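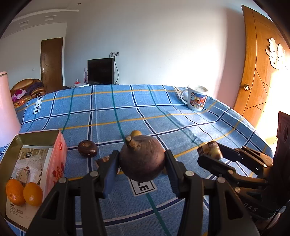

3. Collection of Demonstrations

3.1 Equipment
Demonstrations were recorded with two hand-held grippers, one per hand, each carrying its own camera. The operator closes the fingers by hand, and the opening width is logged together with the video. No robot arm was used at this stage. The grippers were calibrated on Friday morning, before the first session, and again after every battery change.

3.2 Task
The task, named Horine in our file structure, is sorting small household items on a bed into an open container. Fruit and packaged snacks were chosen as the main object classes. Round fruit tends to roll on a soft surface when one finger makes contact first, and snack packets deform under load, so the two classes call for different closing speeds. A patterned sheet was kept on the bed in all sessions. Plain backgrounds had given poor transfer in the Bhat trials last term.

3.3 Procedure
Each episode starts with both grippers open and ends when they have returned to the start position. Items were rearranged by hand between episodes. Operators were told to work at a steady pace and to leave failed grasps in the recording if they recovered within the same episode. Episodes with a dropped item that left the bed were discarded.

3.4 Results of collection
We recorded 2486 episodes in four bedrooms. After filtering, 202 were removed, leaving 2284 for training. Most removals came from lost camera tracking – usually when a gripper was held too close to the sheet – and the remainder from dropped items and gaps in the width log. Two-handed episodes took longer to check, as the clocks of the two units had to be aligned first. Elsie Tamihana wrote the alignment script, which is stored with the data under Grudus/tools.

3.5 Limitations
All sessions took place in daylight, and window light changed noticeably between morning and afternoon. No correction was applied. Left-handed operators are not represented. Training on the filtered set is described in Section 4.

Vandcombe Student Projects | Contact: Elsie Tamihana | Back to top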